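Home Guide Templates Feeds Help Log in

Odano for small entertainment desks
Section 4: Setting up statements and breaking stories

If you've done section 3 you should have a working newsroom, at least one feed coming in and a byline with your name spelt properly. Now we get to the part I use every single day, which is taking a statement from an agent, a label or a publicist and getting it onto the site without making a mess of it. I'm Evie Bickerstaff, I've run the soaps and music pages at Brurnham on Odano for long enough to have made most of the mistakes below, and I've tried to write this the way I'd tell you across the desk.

You'll need editor rights for steps 1 to 9. Contributors can follow along from step 10.

4.1 Adding your sources

1. Open Contacts and choose New source. Put in the agency or label first, and the person second. People move about constantly in this business (one publicist has been in my book under four different firms!) and if you start with the person you end up with their old client list stuck to them.

2. Fill in the email domain. Odano compares it with the address on anything that comes in and puts a green bar beside a match. A grey bar means it doesn't know the sender.

3. Tick the clients you have confirmed this source speaks for. Leave the rest blank, even when you're fairly sure.

4. Save, then send yourself a test from the Tools menu. It should land in Statements within a minute or so. If it goes to General instead, you've left the source type on Press release. Change it and send another.

Caution: a green bar tells you where an email came from and that's all. It doesn't tell you the person writing was allowed to send it. For anything to do with a death, an arrest, a pregnancy or somebody's health, ring the number in Contacts, and never the number in the email signature.

If you're moving from an old system, you can bring your contacts in as a spreadsheet. Ours had 1,119 rows and went in on the second try. The first time it fell over on row 131, where somebody had typed an entire lunch arrangement into the phone column. Odano stops at the first bad row and doesn't say much about why, so look for anything odd with a comma in it before you blame the file.

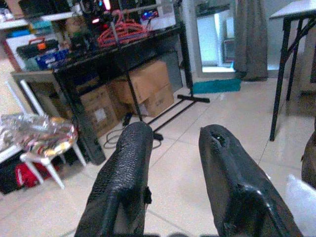 Photo: Roel De Haan

4.2 Building your statement template

5. Go to Templates and copy the one called Statement – plain. Don't edit the original. It gets put back to normal with every update and you'll lose your work.

6. Set the fields in this order: name, what they're known for, who made the statement, the statement itself, background. I fought this for ages and put background second, and every story read like an encyclopaedia entry with the news tucked in halfway down.

7. In the Known for field, set the limit to 19 words. You can go higher, but you'll find that people fill whatever room you give them, and then you've got a singer's whole back catalogue in front of the verb.

8. Switch on Lock quotes. This is the most useful setting in the whole program and it's off by default, for reasons Roel and I have argued about more than once. With it on, anything inside quotation marks can't be changed by the spelling tool or the house style tool. With it off, Odano will happily turn an agent's American spelling into British spelling inside their own quote, and then you've printed something they didn't say.

9. Save the template with a name the night shift will understand. Ours is called Statement – use this one.

Note: if you need to shorten a locked quote, use the Trim button, which drops in square brackets for you. Please don't unlock it, cut it and lock it again. It works, but the history then shows the quote as edited by you, and a complaint from a family's solicitor is a bad moment to be explaining how the history tab works.

4.3 Holding a story

10. Open the story and press Hold. Choose a reason from the list. Contributors can hold a story but only an editor can let it go again.

11. Set the hold to end by hand or at a time of day. I nearly always choose by hand. The one time I set a death notice to go at 6 pm, the agency rang at ten to and asked for another hour so that a brother could be told. I was on a bus. I got it stopped, thanks to Roel picking up his phone, but I've never used the timer for that kind of story again and I'd rather you didn't either.

12. Check the social box. Hold stops the web page and it does not stop a post that has already been queued! These are two separate switches on two separate screens. Go to Queue, find the headline and pause it there as well.

Caution: push alerts can't be recalled. Once one has gone it's on people's phones, and the Withdraw button only takes it out of the app's own list.

4.4 Pulling in tweets and other posts

Readers like to see tributes from co-stars and old bandmates, and so do I, but embeds are where I've come unstuck most often.

13. Paste the link into the Post field. Odano fetches the text and stores a copy with the time on it.

14. Click through to the account itself and scroll. You're looking for anything your readers wouldn't want to meet over breakfast, and also for signs that it's a fan account. Fan accounts of dead or missing celebrities can look very convincing.

15. If the account has adult material on it, tick Warning. The wording goes at the top of the story, above the first paragraph. You can change the wording in Settings under House text.

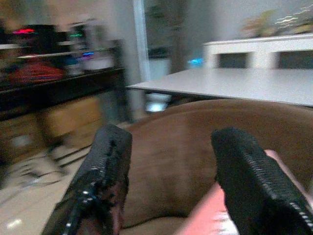

16. Decide whether you want a live embed or a quoted one. Live looks nicer, but if the person deletes their post (and in the first hour of a sad story they often do) you're left with an empty grey box. Quoted keeps the words. I go with quoted for tributes and live for jokes, album announcements and people falling out with each other.

17. Keep it to a handful. There's no limit in the program, but Rautiainen, the theme most of us are on, gets terribly slow on phones once you have a long string of live posts, and if you're on Trirkurus the posts after the sixth lose their pictures. It's a known fault. I reported it in August and was told it's on the list.

4.5 Updates and corrections

18. For new information, use Add update. It stamps the time and puts your text at the top of the story with the older version underneath.

19. For something you got wrong, use Correct. This one makes you write a line saying what was wrong and what it says now. The line can run to 400 characters, which is plenty. Say it plainly: the first version gave the wrong age, it has been changed. Don't bring in how busy the evening was.

20. If a name was wrong, fix the web address too. Odano makes the address out of your first headline and leaves it alone for ever after, so a corrected story can go on carrying the misspelling where everybody can read it. Open Page settings, change the address, and tick Send old links here.

Note: corrections to a picture caption don't show up in the story history. They're kept under Media, in the tab marked Notes, and you have to save them separately or they vanish when you close the window.

4.6 If something isn't working

The statement came in but the text is blank. It was sent as an attachment. Open the email in General, copy the words across by hand and compare them line by line before you lock the quote.

The Hold button is greyed out. The story is already live. Use Take down, ring your editor, then follow steps 18 or 19 depending on what happened.

Two of you have the same story open. Odano keeps whichever version was saved last and puts the other in Drafts with the word copy on the end. Look there before you retype anything.

The green bar has disappeared from a source you've used for years. They've probably changed their email domain. Ring them, check, and go back to step 2.

Section 5 covers red carpet galleries and how to set up picture credits.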